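Detecting Split Purchases Below an Approval Threshold in Municipal Invoice Records

Adelmo Fiore
Project report, Fraud and Public Accounts module, Desham

1. Background

A split purchase is a single requirement that has been divided into smaller orders so that each order stays under the value at which a second approval or a competitive quote is needed. The practice isn't always dishonest. A department may order in small lots because it has little storage, or because a supplier delivers in stages. It is also one of the oldest ways to pay a kickback, and auditors are trained to look for it in the same way they look for duplicate invoices and round-number totals.

The municipality of Gallport requires two signatures on any order of $3000 or more. Orders under that value need only the signature of the department buyer. The rule applies to the order total before tax. Delivery charges are included. The rule does not say over what period related orders should be added together, and this gap is the starting point of the project.

2. Data

The data set consists of 347 paid invoices from the general supplies category, covering one budget year. The records were exported from Dastum, the town's accounts system, as a flat file with one row per invoice. Each row holds the invoice number, supplier name, order date, payment date, department code, a free-text description and the total. Names of individual buyers were replaced with codes before export.

General supplies is a wide category. It includes paper, cleaning products, hand tools, small furniture and tableware for the day centers and after-school rooms. Tableware was kept as its own subcategory in the analysis. Its unit prices are low and its quantities are flexible, so an order can be sized to almost any total. A set of plastic plates and cups can be bought in one lot or five with no practical difference to the people using them.

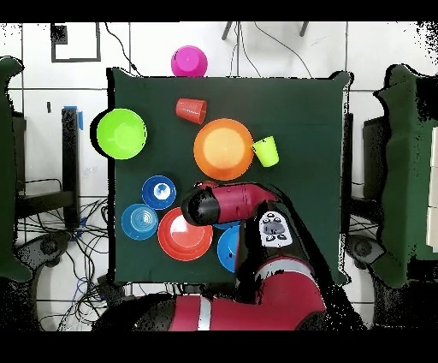
Figure 1. Brightly colored plastic dishes and cups, the type of low-value item included in the tableware subcategory.

Supplier names needed cleaning. The same firm sometimes appeared with and without a comma, or with the city added at the end. Lombardi was the worst case, with 3 spellings in the file. All were merged by hand after comparing the supplier account numbers. Rows with a negative total were treated as credit notes and matched to the invoice they corrected. Where a credit note reversed the full amount, both rows were left in the file but marked as inactive.

3. Method

Two tests were applied.

The first test looks at the spread of totals near the threshold. If buyers ignore the threshold, the number of invoices just under it should be close to the number just over it. A cluster on the low side suggests that orders are being sized to avoid the second signature. I used bands of equal width on both sides and repeated the test with a narrower band to check that the result did not depend on the width chosen.

The second test groups invoices that share a supplier and a department and fall within a fixed window of order dates. The totals inside each group are added. A group is flagged when no single invoice reaches the threshold but the sum does. The window was set first at seven days and then at fourteen. Payment dates were not used, as invoices in Gallport are paid in batches and the batch date says little about when the order was placed.

Flagged groups were then read one at a time. The free-text descriptions were compared to see whether the orders covered the same kind of goods. A group with printer paper in one order and floor cleaner in the next was removed. A group with the same item split across two or more orders was kept.

4. Results

The first test showed a cluster below the threshold in the full data set. The cluster became weaker when the tableware and small furniture rows were taken out, and it was not visible at all in the paper and cleaning rows. Paper and cleaning products are bought under a yearly price agreement, which leaves the buyer little room to size an order.

The second test flagged more groups with the fourteen-day window than with the seven-day window, as expected. Most of the added groups were removed during reading.

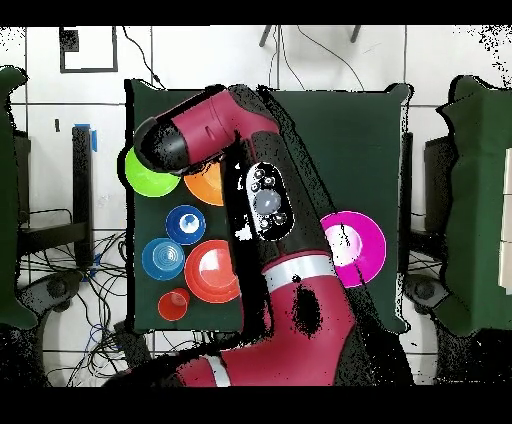 The groups that remained after reading came from 2 departments. In the first, the orders were placed with different suppliers' catalog codes but the same delivery address, and the descriptions were close to identical. In the second, all orders went to Lombardi, and the order dates were one working day apart. One order was entered on a Sunday. The file does not show who was working or whether the date was typed in later, so no weight was placed on this.

None of this proves a bribe. The records show the size and timing of orders and nothing about payments to buyers. To go further, an investigator would need delivery slips, email between the buyer and the supplier, and gift declarations for the staff involved.

5. Limits

The free-text field was the weakest part of the data. Some buyers wrote a full list of goods and others wrote "supplies" and nothing else. Groups with empty or one-word descriptions could not be sorted and are reported as unresolved.

The tests also miss any scheme that uses more than one supplier name. Two firms with the same owner would be treated as unrelated. Matching supplier addresses and bank details would catch some of these cases, but bank details were not part of the export.

6. Suggestions for further work

The threshold rule could be rewritten to apply to the sum of orders from one department to one supplier within thirty days. Dastum stores the needed fields, and the same query used in the second test could be run before payment. The test should be repeated on a second budget year before any change is made, using the same window lengths and the same reading step.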